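Urkmont Court & Police Notices

A text collection of regional crime and court reporting, cleaned up and tagged by hand. README for the second release.

What this is

Urkmont is a set of short news items covering arrests, charges, bail hearings and sentencing in the Wadport and Vandance districts. We started it as a weekend project and it has grown into something we're really proud of! If you work on event extraction, local news summarization, or just want to know how often a paper reports the arrest and then never gets back to the verdict, we think you'll have a great time with it.

Every item is a single article or notice, stored as one JSON object per line. Items run from two-sentence police briefs up to full court reports. All text is in English, though a fair number of items carry place names in local spellings, and we left those exactly as printed.

Files

items.jsonl: the articles themselves
events.jsonl: tagged events (arrest, search, charge, hearing, release, sentence)
links.tsv: pairs of items that follow the same case
guidelines.txt: what the taggers worked from, including all the arguments in the margins
floor/: still pictures, no annotations

Fields in items.jsonl

id: short string, stable between releases
month: month of publication, no day
district: wadport or vandance
kind: brief, report, court, correction
headline: as printed, capitals and all
body: plain text, paragraphs split by a blank line
redacted: true if any name was replaced

Please do look at the corrections (kind = correction). They're tiny and easy to skip, but they are some of the most interesting items in the whole collection. A suspect's age gets fixed, a charge gets downgraded, a police station turns out to be in the next town over. Each one points back to the original item through links.tsv.

Pictures in floor/
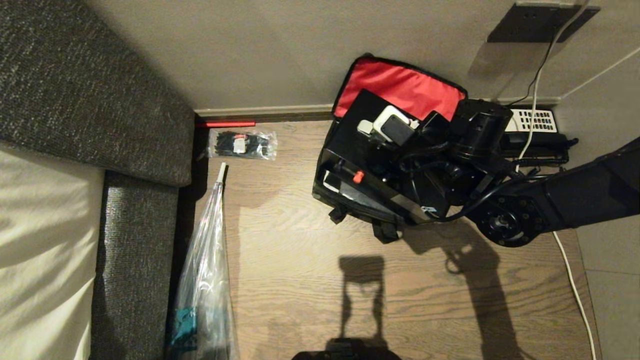
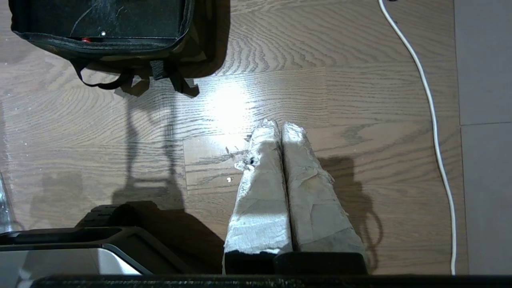 Wooden floor in both, with a gray sofa in the first and a camouflage-patterned bag in the second.

How names are handled

Names of accused persons are replaced with a tag such as PERSON_A, and the tag stays the same across linked items, so you can follow one case from first report to last hearing. Officers and judges are tagged by role (OFFICER_1, JUDGE_1). Victims and minors are removed completely, along with street addresses and vehicle plates.

We did this by hand after a first automatic pass. The automatic pass was good at full names and terrible at nicknames, which police briefs are full of. If you spot one that slipped through, write to us before opening a public issue, please!

Tagging

Iestyn Price wrote the guidelines and tagged the Wadport half. Ditte Bergmann took Vandance and then went back over all the links. We each tagged the same 300 items at the start to compare notes, and most of our disagreements came down to one question: is "detained for questioning" an arrest? We settled on a separate value, detain, and it made everything after that so much smoother.

A further 100 items were set aside as a test split. They come from later months than the training items, and no case appears on both sides.

Loading

Any JSON lines reader will do. If you use the Bundgaard loader, set split to train or test and pass keep_corrections=True, otherwise corrections are dropped silently. That default is ours and we plan to flip it.

Known problems

- 21 items have a headline but an empty body. The page was there, the text wasn't.
- Vandance court reports are thin for January, when the paper ran mostly briefs.
- Quoted speech sometimes loses its closing quotation mark.
- Some joint operations are reported once per agency, so the same arrest can show up under two ids. Most are linked, a few surely aren't.
- An accusation in this data is only an accusation. Many items have no linked outcome, so please don't use them to label anyone guilty.

Changes since the first release

- Added the correction kind and its links
- Added detain as an event type
- Fixed swapped district codes in a batch of briefs (thank you to everyone who wrote in!)
- Removed the old sentiment column, which we never trusted

Contributing

Yes, please! New links between items are the most useful thing you can send, and they're fun to hunt for. Add your rows to the end of links.tsv, put your initials in the last column, and open a pull request. Ditte checks links, Iestyn checks everything else.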